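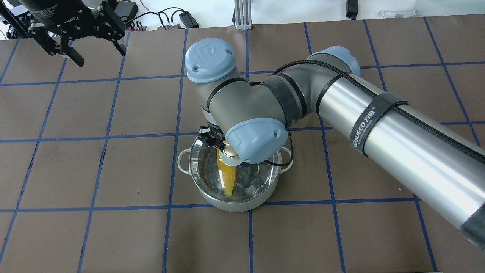
A white cooking pot on a brown tabletop marked with dark blue tape.

**Malý Water District to Replace 31 Lead Service Lines in July**

The Malý Water District will replace 31 lead service lines in July at no cost to property owners. The district serves 1,831 households. Water will be shut off at each address for up to two hours.

"Residents will receive written notice before work begins," said Lorraine Pearce, district manager.

Contact: Branislav Sýkora, Public Information Office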